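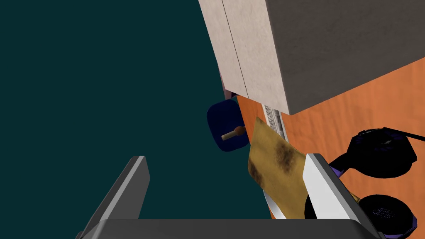
Ieva Luik asked whether the airlift bulletins should be listed by the night they were read on the air or by the day the events took place, as the two differ in a good many cases and the old card index mixes them.

Home | Minutes | Recordings | Transcripts | Contact

Filed under: Meeting Minutes, Radio News, Berlin Airlift

1. Dates in the airlift list
Discussed at length. Agreed to use the broadcast date first and put the event date in the notes field. Cards that give only "December" stay as they are until the disc label has been checked.

2. Minutes of the last meeting
Approved with one change. Under item 4, "Parsons discs" should read "Parsons tapes."

3. Parsons collection
968 items are now listed, and 928 of them have a playable copy. The remaining 40 are to be sent to Tolora for cleaning in two batches. Tolora has quoted for the first batch only. The quote was accepted.

4. Transcripts
The transcript file stands at 2,762 pages. Spelling of German place names is still uneven. Lenau will supply its own list of airfields and districts, and we will follow it except where the announcer plainly says something else. In that case the transcript keeps what was said, with a note in brackets.

Ieva Luik said the commentary on the lifting of the blockade had been typed up twice, from two different copies, and that the second runs longer. Both to be kept for now. She will compare them.

5. Listening evening
To be held in the Huritia reading room, 7 p.m. start. The room takes some 50 people. Program to open with the short bulletins and leave the round-table discussion for after the break. No decision on printed handouts.

6. Other business
The loan form still shows the old phone number. To be corrected before more are printed.

A request to copy the entire Parsons index was held over to the next meeting.

Meeting closed at 8:40 p.m.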